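Mononmont Building, second floor break room
Quarterly housekeeping and safety check, December
Checked by: Agustina Ibarra
Reviewed by: Sinéad Kinsella

1. Exits and aisles - PASS
Door to Clatdale stairwell opens fully. Exit sign lit on test.

2. Fire extinguisher, tag 111 - PASS
Gauge in green. Pin and seal in place. Bracket screw tightened during check.

3. Electrical - FAIL
Kettle and toaster oven share one power strip. Move the toaster oven to the wall outlet by the sink. Strip is rated for office equipment only.

4. Refrigerator - PASS WITH COMMENT
Door gasket is split at the lower hinge side. Still seals. Sheehan has the part on order.

5. Tables and work surfaces - PASS WITH COMMENT
Surfaces sound, no chipped edges. Drinks are to be capped when left on a table and removed at end of shift. Repeat comment from the last check.
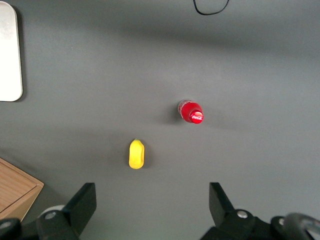 Item 5: small Coca-Cola bottle, red cap, on dark gray tabletop.

6. Storage shelf - FAIL
Posted limit is up to 500 lb. Label is missing from the left upright. Replace label before restocking. Heavy cases go on the bottom shelf.

7. First aid cabinet - PASS
Burn dressings restocked. Eyewash in date.

Open items: 3 and 6. Kinsella to recheck both after the Mornton electrician has been on site. Item 4 stays on the watch list until the gasket is fitted.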